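My mother-in-law asked me at lunch when she could buy a robot to do her washing up. She'd seen a clip of one on her phone and wanted to know if she should hold off replacing the dishwasher. I told her to replace the dishwasher.

I've been writing this blog long enough to have heard "next year" a good many times, and I used to believe it. The clips have got better, I'll grant that. What bothers me is how little of a kitchen ever turns up in them. A whole kitchen is grease, steam, a drawer that sticks and a cat. The robot version is a tabletop with a few nice solid things on it, and even there the hard parts creep in. Take anything thin and floppy, a bit of string or a rubber band. You or I would pinch it up without looking. A pair of stiff fingers has to come down at exactly the right height, close on almost nothing, and then know whether it's got hold of it.
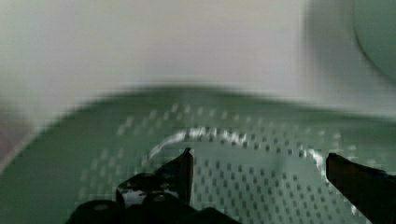

Issue 101

I had an email after the last issue from a reader who works for Sestent. He was polite about it, but he thought I'd been unfair. His point was that moving a colander from one side of a table to the other was out of reach for a learned system not long ago, and now it's routine. Fine. I believe him. But he also said they'd run 300 attempts at a tidying job and 256 had gone well, and he seemed pleased with that.

I did the sum on the back of an envelope. That leaves 44 that didn't go well. If I dropped or lost something on 44 goes out of 300 I'd be banned from the kitchen, and quite right too.
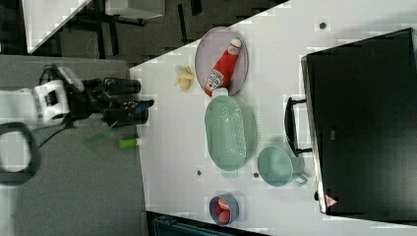 And tidying is the easy end of it. Putting a bowl on a shelf is one job. Rinsing it first, noticing there's still egg on the rim and doing it again - that's several jobs, and the noticing is the one I never see in the clips. Cruzado put out a film in October with a very smooth arm laying a table. Lovely to watch. The plates were spotless when it started, so I learned nothing about plates.

Speed is the other thing. I timed the Cruzado arm with the kitchen clock and it took 20 minutes to do what my son does in the time it takes the kettle to boil, and he sulks throughout.

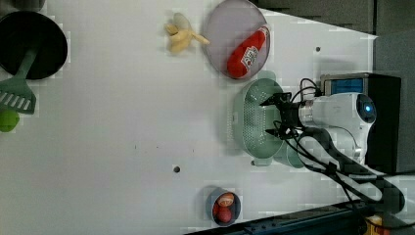 Would I have one in the house if it were free?

I'd have it in the garage for a month and see. I wouldn't let it near the good glasses, and I'd want a big red button I could reach from the door.

Shop floors are a different matter, and I ought to be fair here. Where the same part comes down the same line facing the same way, machines have been doing the work for years and doing it well. The trouble starts when the parts arrive in a heap. A friend's firm tried a Plostico picker on mixed bins and ended up paying a person to straighten the bins out for it. He still calls it a success. I suppose it depends who's straightening the bins.
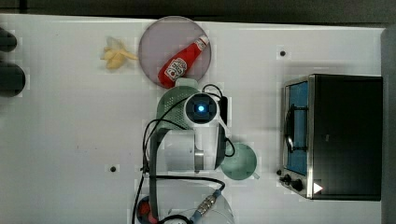

## What would change my mind

A full sink, left overnight, in a kitchen the makers have never been in. One take, no cuts, with the clock showing. I'd want to see a pan with something burnt on the bottom, and I'd want to see what the thing does when it drops a fork down the back.

Fluvness say they'll let me bring my own dishes to their next open day. I've started saving up the lasagne tins.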